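キッチン作業セルの予算を組む:シミュレーション段階で決めたこと

読了時間:6分

来年度の設備申請をまとめている。対象は調理補助の作業セル一式で、アーム、グリッパー、架台、カメラ、計算機、それに保守契約を含む。12月に初稿を出したところ、査読役のNighat Balochから「数量の根拠が書かれていない」と一行だけ返ってきた。もっともな指摘なので、実機の見積もりを増やす前に、シミュレーションで根拠を作り直した。本稿はその作業の記録である。

前提を書いておく。社内の案件名はTranileo。見積もりを取ったのはProticoとLawalの二社で、架台と配線はBestellに別途依頼する。申請の単位は千円、税抜き。初稿の総額は1583万円、改訂後の総額は1581万円である。差は小さいが、内訳はかなり動いた。

最初に決めるべきはアームの機種ではなく作業の一覧だと考えている。初稿では可搬質量とリーチから機種を選び、残りの項目を後から埋めた。その結果、グリッパーの指先に割り当てた額が全体に対して小さすぎた。改訂版では、まず把持対象を列挙し、対象ごとに必要な指の形状を書き、そのあとで機種を確認する順序に変えた。
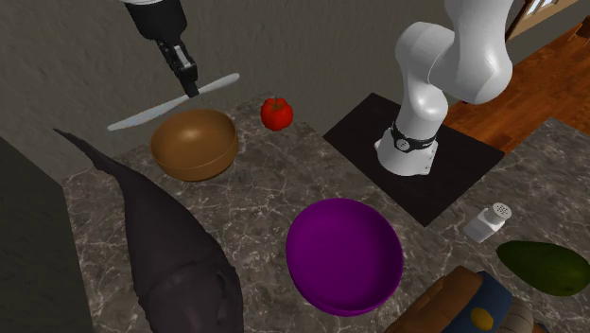

把持対象の一覧は、体積や質量よりも断面形状で分類したほうが見積もりに使いやすい。ボウルや野菜は開口幅で可否がほぼ決まるが、細長い物は把持位置と姿勢の誤差が効く。テーブルナイフを刃と柄の境目付近で横向きに挟み、茶色のボウルの上に置いた状態では、指先の接触面は短く、重心が把持点からどれだけずれるかで保持トルクの要求が変わる。標準の指先で足りるかどうかは接触モデルの設定に左右されるため、シミュレーションの結果だけで可とはしない。申請書には標準指先のほかに、柔らかいパッド付きの交換指先を二組入れた。

Proticoの見積もりは交換指先が本体に同梱、Lawalは別売りだった。単価だけを比べるとLawalが安く見えるが、指先を二組足すと順位が入れ替わる。見積もり依頼書に指先の組数を書いていなかったこちらの落ち度で、再依頼の文面では付属品を行ごとに分けた。

次に架台と設置面。架台の天板は奥行き900mmで引いてある。アームの基部を作業面と同じ高さに置くか、一段下げるかで到達範囲の形が変わる。下げると手前の低い位置が扱いやすくなる反面、奥の壁際で肘の姿勢が苦しくなる。同じ高さなら計算は単純だが、基部が作業面を占有する。Bestellには両方の図面を渡し、高さ調整式の架台で一本化できないか問い合わせた。調整式の追加費用は固定式を二台作るより低い。剛性の数値は未着なので、申請書では仮の欄にしてある。

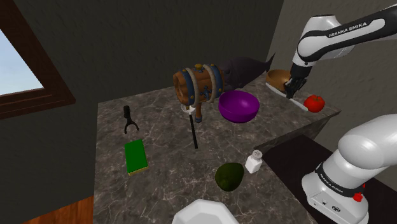 高さ調整式を採る場合、校正のやり直しが費用として発生する点を初稿では落としていた。架台の高さを変えるたびに、カメラとアームの座標関係を取り直す必要がある。作業時間は人件費として計上し、設備費には入れない。経理上の区分が違うため、同じ表に書くと差し戻される。校正用の治具だけは購入品なので設備費に残した。

配置の検証には37通りの初期配置を用意した。物体の位置と向きを変え、手順は固定している。数を増やすこと自体は安いが、失敗の分類を人が読む工程が律速になる。読める量で止めた。分類は「到達不可」「把持不可」「干渉」「その他」の四つで、「その他」に入った件は必ず文章で理由を書く。この文章が、あとで予算項目の根拠欄にそのまま使える。

カメラは固定式と手首側の二系統を申請する。初稿では固定式のみだった。固定式は作業面全体の把握に向くが、アーム自身による遮蔽が避けられない。手首側を加えると、ケーブルの取り回しと通信帯域の項目が増える。Bestellの配線見積もりにはこの分が入っていなかったため、追加見積もりを依頼した。

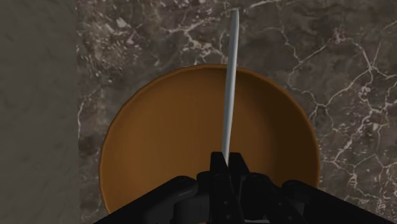 手首側の系統を追加する際に確認したのは、解像度ではなく視野の使われ方である。レンズの画角だけを見て選定すると、指や筐体が占める領域を忘れる。ボウルをほぼ真上から見る視点では、下側に黒いグリッパーが横に広く入り、ボウルの手前の縁は隠れる。一方、指に挟まれた白っぽい細い棒は先端まで見えており、奥の縁を越えてどこまで伸びているかを追える。縁との距離を見る用途なら奥側は手首側、手前側は固定式で補う、という分担にした。固定式を削って手首側に寄せる案も検討したが、以上の理由で採らなかった。

計算機は既存の一台を流用する。シミュレーションの実行と画像の保存を同じ機械で行うと、先に足りなくなるのは保存領域のほうだった。増設ディスクを計上し、GPUの更新は次年度に回した。

保守契約は初年度のみ。Proticoは複数年の割引を提示しているが、単年度予算では前払いの扱いが面倒で、申請が遅れる原因になる。割引額と遅延の損を比べる材料が手元にないため、単年で出す。

シミュレーションの結果を根拠にする以上、限界も申請書に書いた。

・接触の摩擦係数は仮値。実機での測定後に更新する。
・物体の質量は実物の計量値ではない。
・照明条件は固定。固定カメラの選定には余裕を見込む。
・ケーブルは形状としてモデル化していない。

この四行を入れると予備費の説明がしやすくなる。初稿では予備費を総額に対する比率で書いていたが、改訂版では上の各行に紐づけた。摩擦に対しては交換指先の追加購入、照明に対しては補助灯、ケーブルに対しては配線のやり直し、という対応である。質量の行には費用を付けていない。秤は手元にある。

残っている作業は、Lawalの再見積もりの受領と、Bestellの剛性の数値の確認。どちらも届き次第、内訳表を差し替えて再提出する。

更新日:2026年2月7日

お問い合わせ | © 2026 作業セル設計メモ | ページの先頭へ戻る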